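How do you teach a robot?

You can't just tell a robot arm to put the snacks in a bag. It doesn't know what a snack is, or how hard to squeeze one. Somebody has to show it.

There are two main ways to do this. The first is to take hold of the arm and move it yourself, a bit like guiding a friend's hand when they are learning to write. While you push and pull, the robot stores the position of every joint.

The second way is by remote control. A person moves a set of handles and the robot copies what they do. Cameras near the grippers record what the robot would see.

At the Rosser workshop in Poradbridge, Rizal Jugah teaches robots with two arms. He once repeated the same packing job 139 times - and it took him 13 days. He changed where things started each time, so that the robot would not learn just one spot. 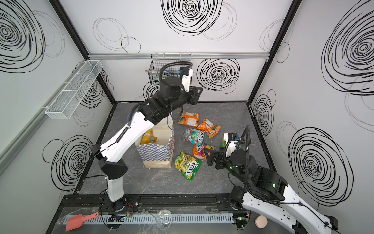
Packets are tricky. They crinkle, they slide, and a paper bag can fold over when something bumps it. A person fixes this without thinking, and those little fixes get recorded too.

Afterwards a computer studies all the recordings and looks for what they have in common. Then the robot has a go by itself. If it gets stuck, the teacher takes the handles again and shows it some more.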